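25 Apr 2022

Went to the Jomik open day after all. Mervin Fraser had been on at me for weeks, and I'd run out of excuses.
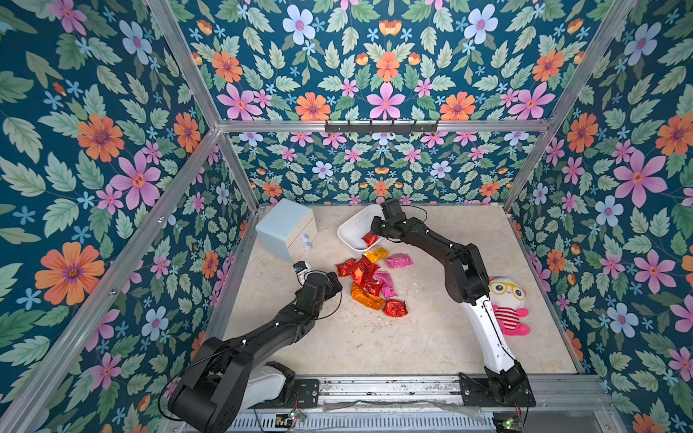 I got there early and still had to stand behind a row of people with their phones up. The job was tidying snacks into a basket. That was the big draw, the thing on the flyer. Mervin kept nudging me every time a packet got picked up, as if I might have missed it.

The woman giving the talk said the arms had learned the task from 400 practice runs. I asked who did the practice runs. People did, she said, steering them by hand. So that's 400 times a person put the snacks away so the machine could have a go at it. She didn't much like how I put that. I asked what happens if you swap the packets for a bag of oranges and she said that was "on the roadmap." August, maybe.

I'll give them the foil. I figured that slippery stuff would be hopeless for a gripper, and I'd told Mervin so in the car. He reminded me of it twice over lunch.

What bothers me is the talk around it. A man from Pramadon stood up and said we'd all have something like this in our kitchens before long. My kitchen doesn't have a metal frame bolted around it, and my stuff isn't waiting on a bare floor in easy reach. I wanted to ask him the price. He took two questions, both from people he seemed to know, and then it was coffee.

Parking was $25, which I'm still sore about. Mervin signed up for the newsletter and wants to go to the Skornthorpe one next. I said I'd think about it. My own pantry shelf is a disgrace and I haven't touched it tonight either.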